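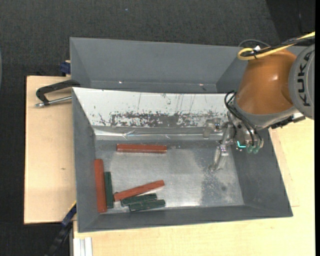 Bin picking on a bench: setup and upkeep tips

These notes cover a two-bin cell built in a shared workshop. They assume the arm already moves safely and that the emergency stop is within reach of whoever is standing at the bench.

Clamping the bins

Clamp both bins to the board before teaching any positions. A C-clamp with its screw lying across the board holds well against a side wall. Tighten by hand, push on the far corner, then tighten again. Do not clamp over the rim on the side where the arm comes in.

Mark the bin corners on the board in pencil. If a bin has shifted more than 2 mm from the marks, reteach the corner points. Correcting the offset in software works for one bin and then gets forgotten when the bins are swapped.

Sloped walls

Bins with walls that lean inward are easier to pick from, but the usable floor is smaller than the opening. Measure at the floor. Set the pick boundary 20 mm inside that measurement on all sides. Blocks lying flat along a wall need their own approach: come down on the open side, close lightly, drag the block toward the center, release, and pick it again.

The rear panel takes the most abuse. Scuffs in a wide band along the lower half mean the fingers are coming down too far back. Bring the rear boundary forward before repainting. Florante Ambrosio recoats ours in May with whatever white enamel is on the shelf. Sand first or it flakes.

Tape and film along the base of a wall wrinkle and catch the light. Press them flat or replace them.

Bare metal floors

Worn metal throws blurry reflections, and depth readings drop out in those patches. Things to try, cheapest first:

- Move the overhead lamp to one side.
- Rub the floor with a gray abrasive pad in one direction.
- Spray with matte clear coat and leave it overnight.

Dark green blocks give weaker returns than red ones on our sensor. Tune exposure on the green and accept some glare on the red.

Blocks

Painted blocks chip at the edges. Small chips do not affect the grip. Pull a block when a corner is rounded enough to rock on a flat surface. Keep spares from the same cutting session, as lengths vary between batches.

Cables and air lines

Leave a loop in the cable bundle above the wrist and turn the last joint through its full range by hand at low speed. The loop should never go tight. Thin tubes running down to the fingertips should be checked every four weeks for kinks. Replace both at once.

Log bin changes on the sheet by the door. Yolanda Apaza has the key to the clamp drawer until 7 p.m.

Contact: Ulham Workshop, front desk | Copyright Ulham Workshop | Back to top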